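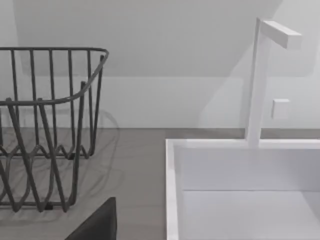
*The dish rack by the sink.*

The trade sheet said Gonik was about to buy Tistitz, the shoe house, for a price it called serious. My boss read it aloud twice. I had heard the same story in May, with Hwang as the buyer, and all we got out of it was a free tote bag.

"They were seen at lunch," she said.

"People eat lunch," I said. 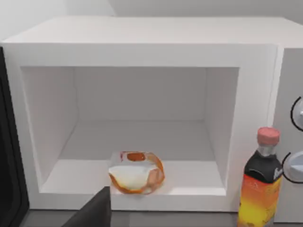

She wanted the new boot in our window anyway, before the rush. It cost $834 and had a heel by Skiteck that was supposed to cure tired feet. I wore a sample pair for 4 hours. My feet were tired.

We ordered over 63 pairs.

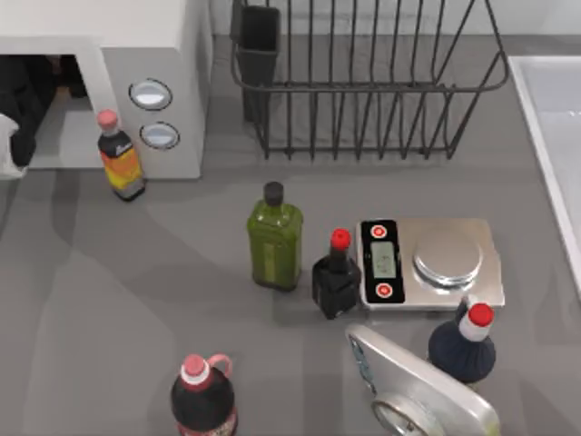 By noon the sheet had a fresh rumor – Tistitz was buying Gonik. My boss folded it up and asked what I thought.

I said I'd mark the boots down to $209 and see who came in. She was already up the ladder, changing the sign.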